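Pay-by-weight lunch: read the label first

Every January somebody rediscovers the pay-by-weight lunch counter and tells us it will save money and cut waste. This year it's Kolent, the consulting outfit, whose leaflet has been sitting by our front desk for weeks. It promises that diners who pay by the ounce "take only what they need."

Maybe. I'd like to know who they asked. The leaflet cites 3000 meals and doesn't say where they were served, what was on offer, or what people paid before. A person who skips the potatoes because they're heavy may just buy chips an hour later.
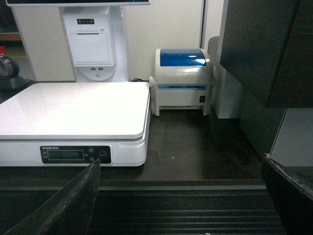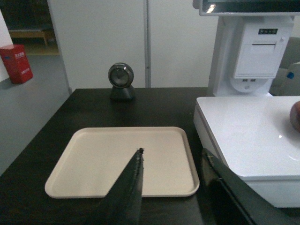
Counter scale, top; beige tray, bottom.

Then there's the matter of the container. Is its weight taken off before the price comes up? Wichai Boonyarit, who ran the Machala lunchroom for 12 years, told me he had that argument with customers most days. Soup was worse. You pay the same rate for broth as for beef, and people do notice.

Sem Michiels likes the idea and thinks I'm being a grouch. He points out that small eaters get a fairer deal than they do with a flat price. Fine, I'll give him that one. But I eat like a horse, and so do plenty of you.

If you try a place that charges this way, look for the price per ounce before you fill up, and ask about the container. Send me your receipts, good or bad, and I'll print the dull ones too.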